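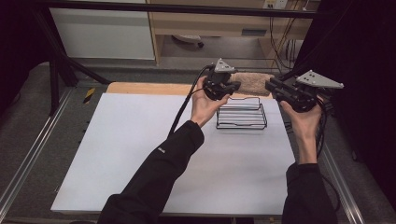
Vodedstead, June – Towels, rolled and folded

Gallery page for the linen section of the Zodanano household storage notes, compiled by Dorota Sowa. The subject is a tan terry towel, a low rack of thin black wire, and a white board on a light wooden tabletop. Shelf depths and towel sizes are listed on the Provberg page.

Rolled. The towel is held level over the rack, one end in each gripper. A roll of this kind is stored lengthwise between the rails. Terry should be rolled with even tension from end to end – a slack middle sags and takes up more width than the ends. Towels up to 91 cm long are first folded in half. The rack has open sides, so air reaches the cloth from all directions.

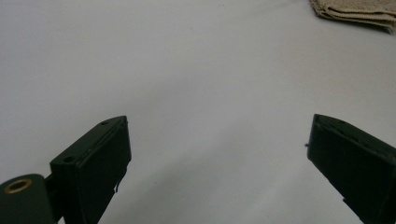 Folded. Beige terry in stacked layers, laid directly on the pale surface. Folding suits flat shelves and drawers. Place the folded edge toward the front, and limit each stack to 4 towels; bath sizes above 900 g are stacked no higher than 3. Fold lines should be moved at each wash to spread the wear on the loops.

The Ichikawa shelf inserts are covered on a separate page, with hand towels and washcloths.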